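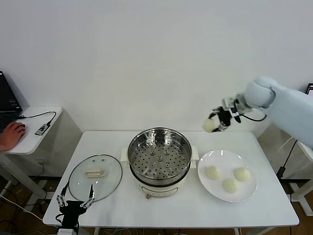

A robot arm holds a steamed bun between the steamer and the plate during a session at Mendby.

Steamed buns are the latest subject at the Mendby training room, where people teach robot arms to do kitchen work by guiding them through it. The group has now recorded 184 runs of a single task, moving buns between a plate and an electric steamer, and plans to stop at 200 before the end of March.

The work is part of a project called Pliltulov, which is looking at small jobs in canteen kitchens. Earlier rounds covered stacking cups and closing food boxes. The bun task was added this winter after two canteens that take part in the project asked for something closer to what their morning staff do.

Each run starts the same way. The steamer stands in the middle of a white table, with its glass lid to the left and a plate of buns to the right. An operator then drives the arm by remote control, and the joint positions and camera pictures are saved together. A learning program is later given the whole set and has to work out the motion for itself.

"People think the reaching is the hard part," said Jintana Sukprasert, who leads the sessions. "The reaching is fine. The hard part is how much to squeeze. A bun has no handle and it doesn't push back much."

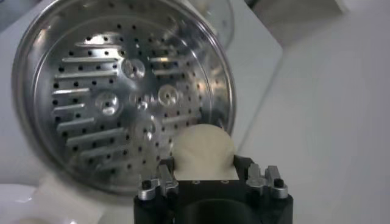 Operators get 22 minutes of practice before any of their runs are kept. Most of them close the gripper too far at first, and a bun with a deep dent in it is taken out of the set and replaced. The group tried foam balls for the first few days and gave them up. They sprang back into shape, and operators learned habits that did not carry over to food.

Runs in which the operator makes a small mistake and fixes it are kept on purpose. If a bun is put down too close to the rim, for example, the operator is asked to pick it up again and move it over – the program needs to see how a person gets out of trouble as well as how the job goes when everything is right. Runs in which a bun ends up on the floor are thrown out.

Sukprasert said the metal tray caused more problems than she had planned for. Its rim is polished and throws back whatever light is in the room, and an early version of the program sometimes aimed at a reflection. The group has since begun recording in the morning and again in the late afternoon so that the set includes different light.

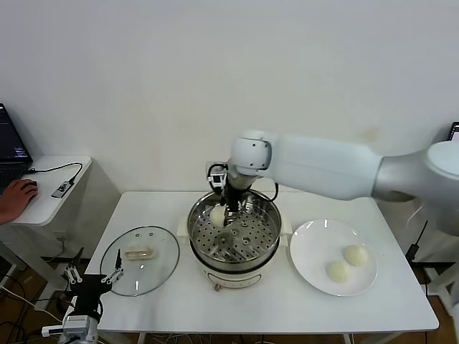

Sessions last two hours, with a break halfway through. Operators switch places at the break, and each one fills out a short sheet on which moves felt awkward. Several have written that letting go of a bun is harder than picking one up, as the soft surface can cling to the fingers for a moment after they open.

The software that lines up the recordings comes from Gunnlaugsson, a small firm that has worked with Mendby on all of the kitchen tasks. A second partner, Trevano, will run the tests once the set is finished. It plans to give the trained arm 96 attempts, with the plate moved to a slightly different spot each time, and to count an attempt as passed only if every bun is in the steamer and none is damaged.
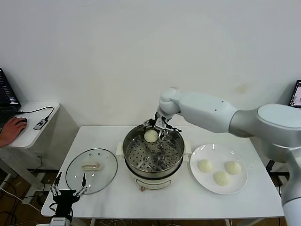 A bun just above the steamer tray, with three more on the plate.

No heat is used in any of the runs. Steam would fog the cameras, Sukprasert said, and she would like to have the basic motion working before adding it. Putting the lid on the pot has also been left for a later round. That move may need both arms, and the operators have only just started to practice it.

Results from the Trevano tests will be shared with the two canteens first. Mendby is still looking for operators for the late afternoon sessions, and no experience with robots is needed.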